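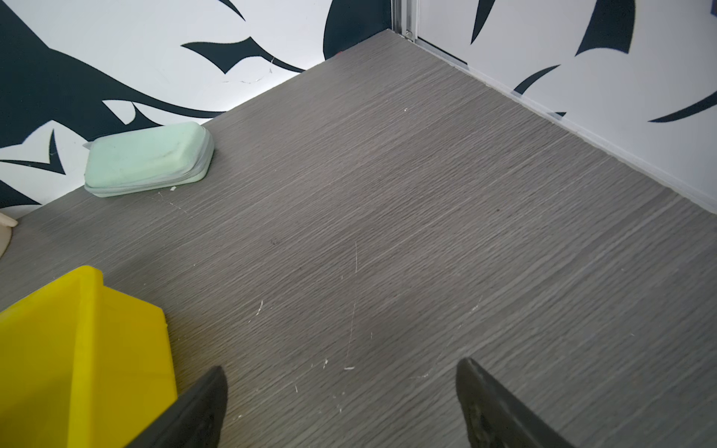
Speaker notes, Fotley project talk
Oksana Zhuravel

Opening
Good morning. Thank Rostyslav Hladun for the introduction. Say up front that this is a talk about collecting examples and that training gets one slide at the end.

We have 589 demonstrations from the two-arm cell. Each one is a person doing a short tabletop task through the arms, start to finish. Most of my time since August has gone into deciding which ones to keep.

What we vary

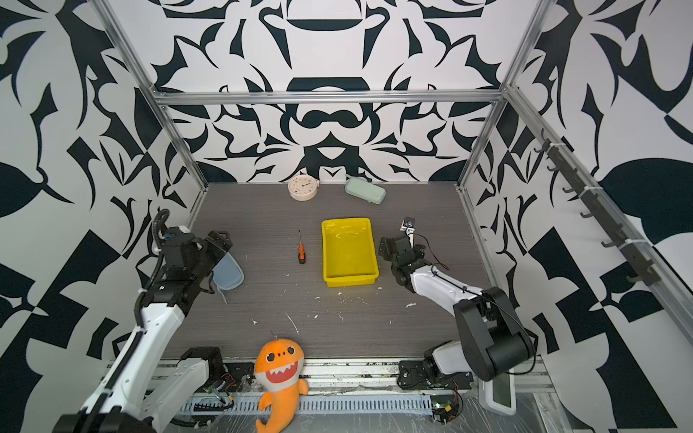

Object placement matters more to us than object count. We would sooner have one item in many positions than many items in one position. Go slowly here, people ask about it. The yellow tray is in the middle of the table, with the screwdriver to its left and the clock and the mint-green case along the back. A policy that only ever sees that layout will learn the layout. So the operator gets a new placement card after every 27 episodes. Olesia Kushnir writes the cards.

Mention that the walls are patterned on all three sides. We keep the same pattern for a whole batch and log it with the batch.

What we throw out
Episodes where the operator stops to think for more than 4 seconds. Episodes with a missing wrist view. Anything where a hand comes into the cell before the recording ends.
Don't read the full list. Offer to send it.

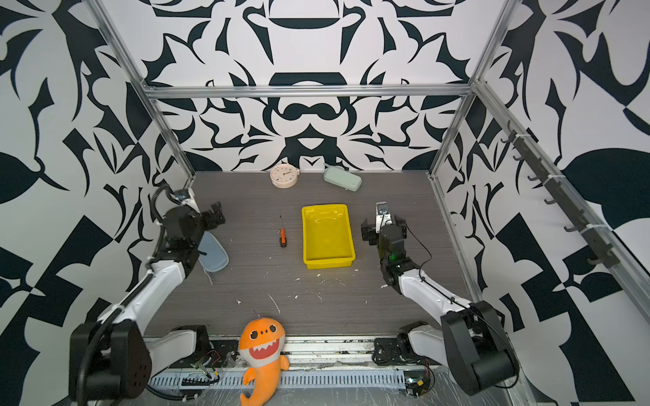

Labels
Two people label every episode separately. If they disagree, Liudmyla Karpenko watches it and decides. Say that this is slow and we have no better method yet.

Training slide, then questions. Leave the Altness comparison for anyone who asks.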